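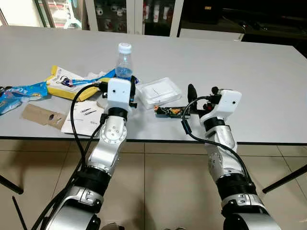
Miloslav Vávra wrote in to ask whether the Zavico handheld is worth buying if you already own a couple of old consoles and a shelf of cartridges. He has a working setup on a tube TV and says the only thing he misses is playing on the train.

For that kind of use, yes, with some reservations. I have had the Zavico for most of April and put in 52 hours, mostly on platformers and one long role-playing game that I never finished as a kid.

The Zavico is a small retro handheld from Tristard. It comes with 132 games built in and has a slot on the back for expansion cards. You can't add your own files and it doesn't read original cartridges, so what you get is what Tristard has licensed. The list leans heavily on side-scrollers and puzzle games. Sports games are thin, and the racing section is weak apart from Evia, a top-down racer that holds up very well.

The screen is the best part. It is bright and sharp, and the picture can be set to the original shape or stretched to fill the width. I left it on original. There is a scanline filter with three strengths, and the lightest one looks good. The other two make everything too dark.

The buttons are fine. The direction pad is a little stiff out of the box and loosened up after a week. Diagonals gave me trouble at first, mainly in Evia, where I kept clipping the inside of corners. The shoulder buttons click loudly enough that my wife asked me to stop playing in bed.

Battery life came out at a bit under seven hours with brightness at half. Charging is by USB-C, cable included, no plug.

Save states work the way you would want. Each game gets four slots, and the handheld also makes an automatic save when you close the lid. Twice the automatic save didn't take, both times in the same puzzle game, and I lost maybe ten minutes. I now save by hand before closing it.

Sound is tinny through the speaker and good through headphones. The jack is on the bottom edge, so the plug pokes into your palm if you have large hands.

You can connect it to a TV, but the dock is sold separately and I would skip it. There was enough delay on my set to make jumps feel late, even in game mode. Anyone with an old console still hooked up will be happier using that.

The expansion cards are where it gets expensive. I bought one, the Li collection — six puzzle games and a very odd fishing game — and played two of them more than once. The fishing game has a score table, and my best so far is 1,072, which puts me in third place behind two of the computer's made-up fishermen.

Good screen, decent controls, a game list you should read all the way through before you order. If five or six of your favorites are on it, buy the handheld and leave the dock and the cards alone for now. The gray model and the red one are the same inside.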